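Kitchenette walk-through – Unit 1205, Drammont building
29 April 2023
Done by: M. Grewal
Copy to: Jarosław Duda, Szymon Ziółkowski

FRIDGE
Door seals – OK. Bottom one a bit grubby, wiped.
Temp, main section – 3 degrees. Fine.
Temp, freezer – not taken, thermometer battery flat. Redo.
Unlabelled food – FAIL. 2 tubs, no name, no date. Binned both.
Glass bottles – COMMENT. No glass in the freezer section please, it's on the sheet from last June. Anything in brown glass gets read before it goes back in, and if there's no label it goes out. Don't sniff it to find out. Same goes for dregs, if there's only a bit left in the bottom finish it or tip it.

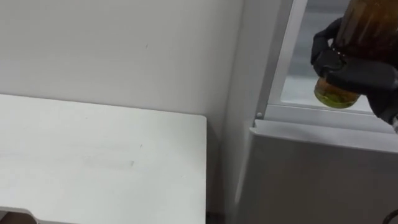

Fridge feet – one short, rocks when you lean on it. Folded cardboard under there now, not good enough. Igor to get a proper foot from Wasilewska, asked him twice already.
Gap behind for air – about 2 inches, wants more. Pull it out when the foot gets done.

SINK AND BENCH
Hot tap – drips. Logged.
Under sink – cleaning stuff and the dish soap on same shelf, moved the bleach down. Pls leave it there.
Tea towels – manky. Taken home to wash.

ELECTRICAL
Kettle cord – OK
Toaster – crumb tray full, FAIL, emptied so now OK
Power board – still the old Cerent one, tag out of date. Do not plug the microwave into it. Szymon has the new one in his office I think?
Tags on everything else – current.

FIRE
Blanket – on hook, OK
Extinguisher – in date, but the recycling was stacked in front of it agian. Moved.
Exit path – clear

FLOOR
Mat by door curling at one corner, trip hazard. Taped for now – needs replacing.

TO DO
Igor – fridge foot
Szymon – power board
Marianna – labels and a marker on a string, last one walked
Me – freezer temp, mat

Not signed off till freezer reading is in. MG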